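My Grandmother's Radio, and Other Things That Still Work

I have a weakness for old things with knobs. It started with a Jekness radio my grandmother kept on top of the fridge, the kind you had to nudge with your thumb to get past the static (she swore by a nudge and a mild threat). When she moved, I got the radio, two spare dials and a biscuit tin full of screws.

So when Sunita Nautiyal told me she runs a repair night in Skeltton, I was in the car before she'd finished her sentence. People bring toasters, lamps, one very sad accordion. You sit next to the person fixing your thing and hand them stuff. I loved it!

My radio went to Kuldeep Joshi, who spent 40 minutes cleaning one contact and humming. He charges nothing, but he does expect cake – lemon, if you're asking. I ate two slices myself while I waited, so I'm not sure I came out of it looking generous.

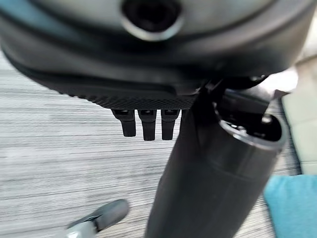 Dark gray housing, with a strip of fine crosshatching underneath.

The radio plays now, mostly. It still drifts off the station when the kettle's on, and I still nudge it with my thumb. Sunita wants me back in April with the biscuit tin, and I've promised to bring the cake this time.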